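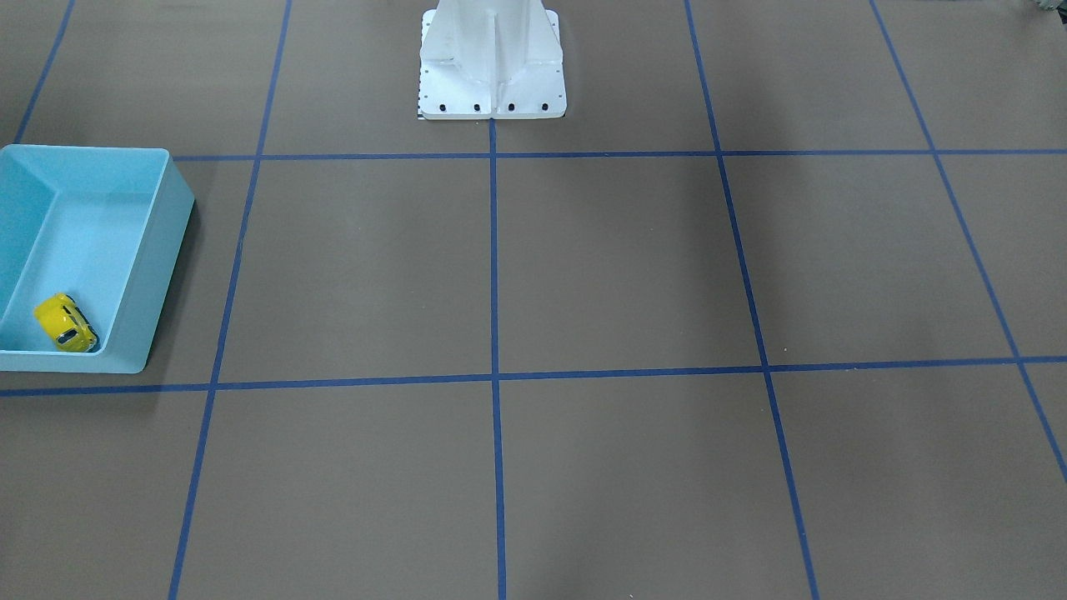
The Long Life of Masking Tape

Most houses have a roll of tape in the kitchen drawer, and most people could not say when they bought it. It gets used on a freezer bag, a torn page, a moving box, the edge of a window on painting day. Then it goes back in the drawer with its end folded under, or without, in which case the next person spends a minute picking at it with a fingernail.

Paper tape came out of the paint trade. In the 1920s, two-tone cars were in fashion, and body shops needed a clean line between one color and the next. They were using newspaper and glue, or heavy adhesive tapes that pulled the fresh paint off with them. What they wanted was something that would hold for an afternoon and then let go. That is still the job. A strong tape is fairly easy to make. A weak one that stays weak by the same amount, on a hot day and a cold one, takes more work.

The roll itself has three layers. The backing is a crinkled paper, called crepe, and the crinkles let it stretch around a curve. Under that is the adhesive, often a blend of rubber and resin. On the outer face is a release coat, which keeps the roll from sticking to itself. When an old roll tears off in slivers, the cause is usually age. The paper has dried out, and the adhesive has gripped the layer below.

Hsieh, a hardware store on the main street in Prallthorpe, keeps its tape on a wall of pegs behind the paint counter. The plain tan kind sells best and always has. The store buys it in cases and goes through 500 rolls in a good April, when people start on their porches. The colored kinds cost more and move slower, but they bring the same customers back. Schools take the bright ones. Theater groups want dark colors that the audience won't notice on the floor.

The theater use has its own rules. Stage managers mark out a set on the rehearsal room floor before any of it has been built, so the actors learn where the walls and doors will be. A wall is a solid line. A door is a gap. If two acts have different sets, each one gets its own color, and a cast will argue about who walked through the green wall. At the Trellell, a small playhouse with a rehearsal room upstairs, the floor is taped on the first Wednesday and stripped after the last run-through. By then the corners have been walked off and replaced several times.

Gymnasiums have the same problem on a larger scale. A floor might carry painted lines for basketball and volleyball and have no room left for anything else, so badminton and pickleball go down in tape. The lines get crowded. Players who visit from another town often need a game or two before they stop looking at the wrong one.

Removal is where most people go wrong. Tape should come up slowly, pulled back low over itself at a sharp angle. Pulling straight up puts all the force on one small spot, and that spot is where the varnish lifts. On fresh paint, the usual advice is to pull while the paint is still a little soft. If it has dried hard, run a knife lightly along the edge first. Left on a sunny window for a season, even a good painter's tape will bake on, and then it is a matter of warm water, a plastic scraper and patience. A hair dryer on low helps with the worst of it.

Skollitar, a family firm that cuts and packs tape from large rolls, makes 2,000 small rolls on a busy day. The cutting is done with round blades on a turning shaft, and the trimmed edges go into a bin as long paper ribbons. The firm dates every case and asks stores to sell the oldest first. Its advice for the home is to keep tape flat in a closed bag, away from the stove and out of the garage. Stored that way, a roll is good for 2 years and often longer. Rolls left on edge pick up grit, and a gritty edge makes a ragged paint line.

A roll that has started to tear can sometimes be saved. Ten seconds in a microwave is the common trick, though it should never be tried with any tape that has foil in it. A warm windowsill for an hour does much the same thing. If it still comes off in slivers after that, throw it out and buy another.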